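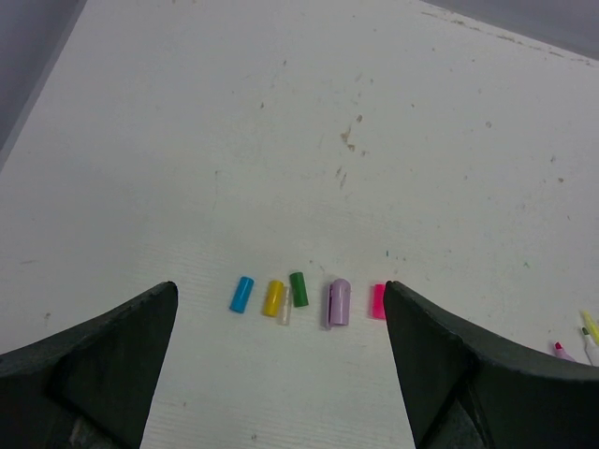 According to Celeste Valente, the Urnska Fan Gathering was never the largest event of its kind in the region, whatever its posters said. Her account, printed in a newsletter put out by the hobby shop Cistine, disputes most of what the organisers later claimed.

The Urnska Fan Gathering is an annual costume and tabletop games event held each April in a converted curling rink. It was started by Tiago Rebelo and Pallavi Ahuja as a one-day swap meet for comics collectors, and added a costume parade in its second year.

Attendance

The organisers gave attendance at the most recent gathering as 2,060. The figure appears to combine ticket sales with re-entries, and door records cited by Valente show 539 paid admissions. Rebelo has described the larger number as "footfall". No method for arriving at it has been published, and it is still repeated on the event's own website.

Program

The parade is judged in two classes, homemade and purchased. The boundary between them has been argued over most years, and the written rules run to 15 pages without defining "homemade". The Bettencourt Cup, awarded for best overall costume, is often called prestigious in publicity material. It has been won three times by members of the organising group, among them Leonor Garcia, who was also listed as a judge on one of those occasions. Organisers have said she did not score her own entry.

Other activities include a trivia contest, a dealers' hall and a colouring table for children. A promised guest appearance by the cast of the web serial Flulleo was advertised for two years and did not take place.

Reception

Coverage has been mostly local and mostly friendly. A review by Mwajuma Kariuki, dated January 15, 2020, praised the dealers' hall but called the parade "slow, cold and six entrants long". The organisers' claim that the event "revived" the neighbourhood around the rink rests on no cited source.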